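Cellule Povix

La cellule Povix est un poste de manipulation robotisée à un bras, installé à Londau et exploité par la société Starel. Elle sert à la saisie et au déplacement d'objets ménagers de formes et de matières variées.

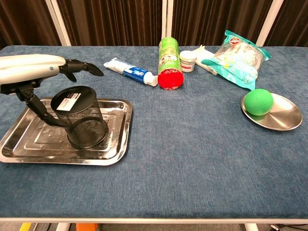

Bras et main articulée au-dessus de la table de travail, côté gauche.

Configuration

Le poste comprend un bras blanc et noir, une main noire à doigts articulés et une table recouverte de feutre bleu. Le revêtement limite le glissement des pièces cylindriques et atténue les chocs en cas de lâcher. Un plateau rectangulaire en acier inoxydable, à rebord relevé, reçoit un pot à crayons en treillis métallique noir. Le jeu d'objets compte aussi un tube de dentifrice, une boîte cylindrique verte à couvercle rouge et une balle verte présentée dans une assiette ronde en acier. Des rideaux brun foncé ferment l'arrière du poste — leur teinte sombre réduit les reflets parasites, mais ceux du plateau subsistent et doivent être pris en compte lors du réglage de la vision.

Mise en service

La procédure en vigueur a été rédigée par Gwawr Parry. Elle comporte 31 points de contrôle, répartis en 4 phases : fixation de l'embase, mise à zéro des axes, étalonnage de la main, essai de préhension. La mise à zéro s'effectue table dégagée. L'étalonnage de la main est repris après tout remplacement de doigt, même à l'identique.

L'essai final se fait à vitesse réduite. Le pot en treillis y est saisi par le haut, puis par le flanc ; un écart entre les deux prises renvoie à la deuxième phase.

Entretien

Les articulations des doigts sont dépoussiérées à sec, les fibres du feutre ayant tendance à s'y loger. Le serrage de l'embase est vérifié toutes les 36 heures de fonctionnement. Le feutre est remplacé chaque année en janvier.

La gaine de câbles du poignet, fournie par Eshun, constitue la principale pièce d'usure. Heledd Craddock en a modifié le cheminement lors de la révision du 13 octobre 2025, afin d'augmenter le rayon de courbure. Son remplacement demande 29 minutes, étalonnage non compris.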